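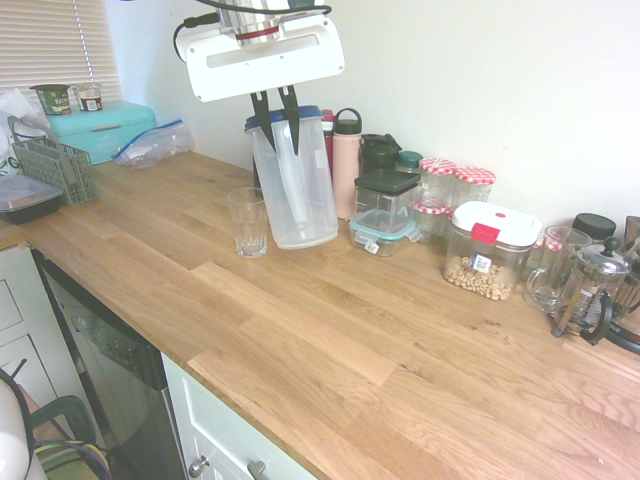

Figure 1. Counter storage before sorting: drinkware, lidded containers, dry goods jars and a bread bin.

Unit 3: The Counter
Household Organization, Hulledetti Adult Learning Center
Instructor: Parvathi Reddy

Bring these notes to the practical session. The reading for this unit is the chapter on open storage in the course packet, starting on page 53. The vocabulary list is on page 106 and will be used again in Unit 4.

1. What a counter is for

A kitchen counter does two jobs. It is a work surface, and it is a shelf. Most counters drift toward the second job over time. In this unit we look at how to decide what stays out and what goes behind a door.

We use the term "standing items" for anything that lives on the counter all day. "Passing items" are things on their way somewhere else, such as a glass going to the sink or a bag going to the trash. A first sort separates the two. Do not wipe, stack or rearrange anything until the first sort is done.

2. Grouping by use

Group by what the thing does. Color and size come later. For the counter in Figure 1 we will work with these groups:

Drinks, cold. The pitcher with the blue rim, the small ribbed glass, the pink bottle with the loop cap and the dark green tumbler. A pitcher in daily use can stay out, and one glass next to it is fine. Travel bottles and tumblers should go in a cabinet near the door, standing up, with lids off if they have just been washed.

Drinks, hot. The French press, the glass mug and the kettle. These belong together and are already close to each other at the right end. Keep coffee or tea in the same spot if there is room.

Dry goods. The gingham-lidded jars and the large canister with the red latch button. See section 3.

Empty or general containers. The square one with the gray lid and the smaller glass one under it with the teal-edged lid. Containers that hold nothing are not standing items. Containers that hold food need a decision: refrigerator, pantry or counter.

Bread. The bin stays against the wall. The top of a bread bin is a lid, and anything set on it has to be moved every time someone wants a slice. The two small cups should come off.

Passing items. The zip-lock bag and the white plastic bag. Clean bags are flattened and put in a drawer. Others are thrown out.

The gray cutlery basket goes by the sink or in the dishwasher, depending on the kitchen. The class was split on this last term and either answer is accepted if you can say why.

3. Jars and canisters

Matching lids help the eye, but they do not tell you what is inside. Every dry goods jar gets a label with two lines: contents and the date it was filled. Put the label on the front of the body. A label on the lid will end up on the wrong jar sooner or later.

When refilling, empty the jar first. Wash it, dry it completely, put in the new stock and pour the old stock on top so that it gets used first — this is the step most people skip. Check the seal or latch while the jar is empty.

Tall jars go at the back and short ones at the front. Leave a hand's width between the jars and anything hot. Nuts keep better in the refrigerator or freezer, and in warm months a counter canister should only hold what will be eaten in a week or two. Dried beans and chickpeas can stay out longer if they are kept dry and away from direct sun.

4. Glass and plastic

Glass goes toward the back wall, away from the front edge. Do not stack glass on plastic. Plastic under glass is all right for a short time if the lower lid is flat and the pieces are the same width, but the general rule for this course is one material per stack.

5. Practical work

Work in pairs. Draw a plan of the counter in Figure 1 as you would leave it, and mark each group. Then do the same for a counter at home and write one page on what you moved and where it went.

Keerthana Fernandes will collect the plans at the end of the session. Missed sessions can be made up with Cameron Gilchrist in Room 134.

Next unit: drawers. Bring a tape measure.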